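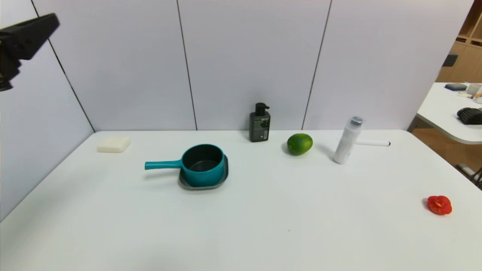 White tabletop, panelled back wall.

Clasorent Birnus - small amp for acoustic guitar and voice

Two channels, one box, light enough to carry up the stairs with a guitar on your back. Made for singers who play on their own or in twos. Pubs, cafes, weddings, front rooms.

Channel one is for the guitar pickup. Volume, bass, middle, treble, plus a notch knob for when the low strings start to howl. Channel two takes a mic. Same tone knobs, no notch, reverb on its own dial so you can have a dry guitar and a wet voice. Or the other way round if thats your thing.

Stock code 891 is the black cover, 665 is the brown. Same amp inside. Brown is usually slower to arrive.

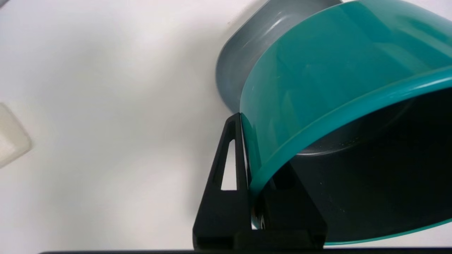
Battery version is still on the way, July if Vanhove get the cells to us. Mains only until then. Please don't ring to ask, we'll put it on this page when we know.

What's in the box: amp, mains lead, footswitch for the reverb, slip cover. No mic. No guitar lead either - people keep asking. We do sell both.

The footswitch is new for this run. Old one clicked through the speaker on quiet songs, Ginette Chauvin at our Grustden shop sent three back before we got the message. New one is silent. If you have an old Birnus the new switch fits, same socket, just order it seperately.

Setting up: start with everything at noon and the notch off. Bring the guitar up first, then the voice. Stand it on a chair or a stand if the floor is hollow, otherwise the bass gets boomy. Keep the mic behind the line of the speaker.

Line out on the back goes to a desk or a recorder. It comes after the tone knobs but before the main volume, so turning down on stage won't upset whoever is doing the sound. Phones socket cuts the speaker.

Not for electric guitar. It will make a noise but not one you want.

Repairs go through Chih-ming Choi at the workshop. Put a note in with the amp saying what it does wrong and when, and your phone number. Keep the carton if you can, we can't post them back in a bin bag.

Trade orders and spare covers - use the form, mornings are best for a quick reply.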